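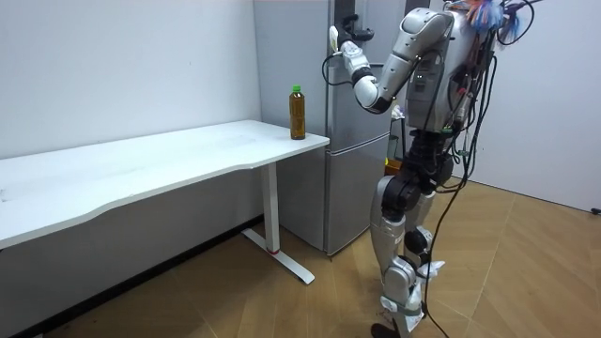
Door-handle reach with the gripper on the upper refrigerator door, Bavurthorpe test room.

About Zarent

Zarent tests legged robots for companies that build them. We work from two rooms in Bavurthorpe and do not sell robots, parts or software. Customers send us a machine and a task list, and we report how the machine fails.

The company was started by Wanpen Somboon, who runs testing, and Deirdre Madigan, who is responsible for safety and writes the reports. Most of our tasks are household ones: opening doors, pulling drawers, standing at a counter.

The Falley fault

Much of our present procedure dates from one failure during the Falley program. A humanoid was running a refrigerator door task, and the log had reached cycle 2497. The gripper closed on the handle and the arm began its pull. The release command was sent on time and acknowledged, but the fingers stayed shut. The balance controller, which had been told the hand was free, shifted weight for a backward step. The robot pulled itself forward against the door and went down on one knee. The operator pressed the stop nearly 2 seconds after the release command. There were no injuries. A knee housing was cracked and the door hinge was bent.

We traced the fault to a connector in the gripper cable. It opened under load at certain elbow angles, so finger position was no longer reported and the controller kept using the last good value. Mulcahy, who supplied the control board, confirmed the behavior and changed the firmware to flag stale readings after 40 milliseconds.

What we changed

No step is allowed after a grasp until finger position has been read back — an acknowledged command is not enough. Cable runs are flexed through 100 arm cycles before a robot is cleared to stand unsupported. The operator holds the stop for the whole run and has no other duties.

The full fault report was released on 20 December 2020 and is sent to customers on request. Requests for test time go to Wanpen Somboon; safety questions go to Deirdre Madigan.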